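Play kitchen storage – bins or leave it out?
povetti_mama
Posts: 900
Thursday night and I'm finally sitting down. I hauled all the play food up to the white table to sort it, because I was so tired of fishing strawberries out from under the couch!

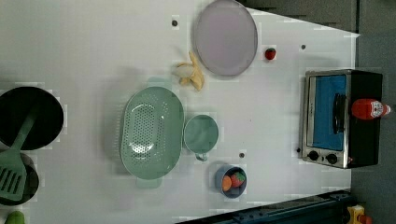 My plan is fruit in the little blue bowl, and the colander for whatever's left.

henow17
Bowls just get dumped, sorry. Lidded bins – we have 3.

povetti_mama
Oh, but mine never opens a lid, bless her.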